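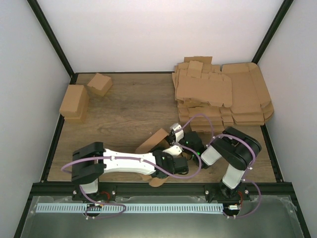 Was leistet der Faltplatz Cludeta, und für wen ist er gedacht?

Er richtet gestanzte Kartonzuschnitte mit zwei Roboterarmen auf und ist für Betriebe gedacht, die kleine Mengen in wechselnden Formaten verpacken.

So beschreibt es der Produktverantwortliche von Salazar in Plorkberg. Die Firma bietet Cludeta seit März als Mietgerät an, Wartung und Einrichtung inbegriffen. Wir haben mit ihm über den Alltag mit der Anlage gesprochen und über die Dinge, die noch nicht so gehen, wie Kunden es sich wünschen.

„Wer am Tag Tausende gleiche Schachteln braucht, kauft einen Kartonaufrichter“, sagt er. „Der ist schneller als wir, da müssen wir uns nichts vormachen. Unsere Kunden haben vormittags ein Format und nachmittags ein anderes.“ Die Zuschnitte liegen bei Cludeta als Stapel auf dem Tisch, ein Magazin gibt es nicht. Beide Arme sitzen an einer gemeinsamen Schiene an der Vorderkante und arbeiten in der Mitte zusammen. „Mit einem Arm bekommt man eine Lasche umgelegt, aber dann springt die andere wieder auf. Man braucht etwas zum Gegenhalten.“

Ein Zuschnitt dauert nach seinen Angaben im Mittel 90 Sekunden. Auf die Frage, ob das nicht langsam sei, nickt er. Eine geübte Kraft falte deutlich schneller. Der Platz rechne sich dort, wo ohnehin jemand daneben arbeite und die Schachteln nebenbei entnehme. Die Kabel laufen außen an den Armen entlang. Das sehe nicht besonders elegant aus, sagt er, beim Tausch eines Gelenks spare es aber Zeit.

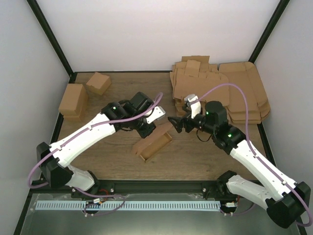 Einrichten und Anlernen

Für ein neues Format veranschlagt Salazar zwei Stunden beim Kunden. Ein Techniker führt die Faltfolge vor, danach läuft der Platz unter Aufsicht. Der erste Mieter, ein Versender von Laborbedarf in Sedmont, hat auf diese Weise mit einer flachen Schale begonnen und später eine Schachtel mit Deckel dazugenommen.

„Schwierig ist nie die gerade Kante“, sagt der Produktverantwortliche. „Schwierig sind die Stecklaschen. Die müssen in einen Schlitz, und der Schlitz ist bei jedem Stapel ein bisschen anders gestanzt.“ In der Abnahme in Sedmont wurden 104 Zuschnitte gefaltet, zwei davon musste das Personal von Hand nacharbeiten. Bei beiden war eine Lasche neben den Schlitz geraten.

Die Bilder der Kameras an den Greifern nutzt Salazar auch zur Fehlersuche. Auf ihnen ist zu erkennen, wie die Finger am Karton anliegen und in welchem Zustand die Kante ist.

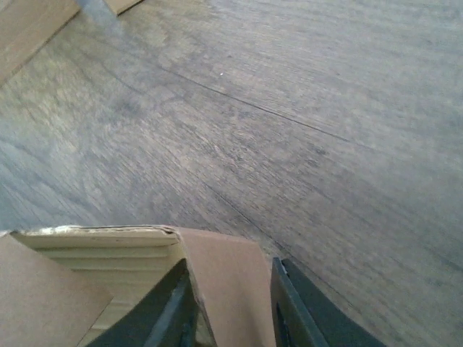 Ausgefranste oder eingerissene Ränder seien bei Wellpappe nichts Ungewöhnliches, sagt er. Der Platz sortiere solche Stücke bisher nicht selbst aus. „Das ist der Wunsch, den wir am häufigsten hören. Wir arbeiten daran, einen Termin nenne ich Ihnen aber nicht.“

Bleibt der Preis. Salazar vermietet Cludeta monatsweise, die Rate hängt von der Zahl der Formate ab – Listenpreise veröffentlicht die Firma nicht. Ein Kauf ist vorerst nicht vorgesehen. Wer den Platz ansehen möchte, kann eigene Zuschnitte nach Plorkberg schicken und bei der Probefaltung dabei sein.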